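Panel edge grasp, right hand — January, session 2
Serketau arm, Jarnley hand, Drikasard controller, build 176

Question for this session: does closing on the board edge by contact onset give a better start state for the policy than closing to a fixed finger width? The old method commands the width and waits 300 ms. The new one stops each digit separately when its motor current passes threshold, then records the joint angles as the grasp state.
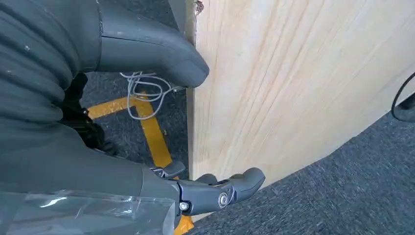

Threshold left at 55 counts above the idle baseline. Baseline has to be taken with the wrist already in the approach pose, otherwise gravity load on the lower digit shifts it and contact triggers early. Riaan Kruger suggested a per-pose table. I would prefer to re-zero before each closure and keep the table as a fallback.

Operator stays seated across the table during closures. Abort is by voice to whoever has the console. 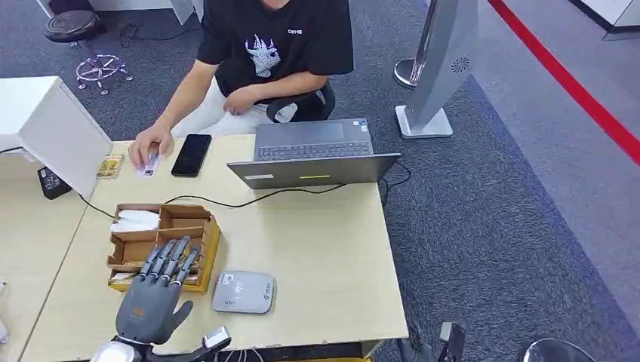 Log format changed. Each closure now writes one row per digit: onset time, current at onset, joint angle, wrist pose. Wrist video is stored next to it with the same clock. Old rows lack the wrist pose and should not be merged with these — the Ndlovu script will accept them without complaint and fill in zeros.

Labeling rule, same as before: contact is marked from the wrist view by a person who has not seen the current trace. If the edge is hidden by the finger, mark "unclear" and leave it out of the onset error.

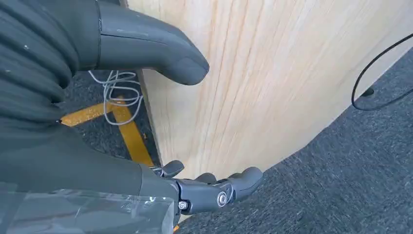 Still open: whether upper and lower digits need separate thresholds. The lower linkage has more friction, so one value probably favors the upper. Next run: sweep the lower one alone, upper fixed at 55, same board, same approach speed.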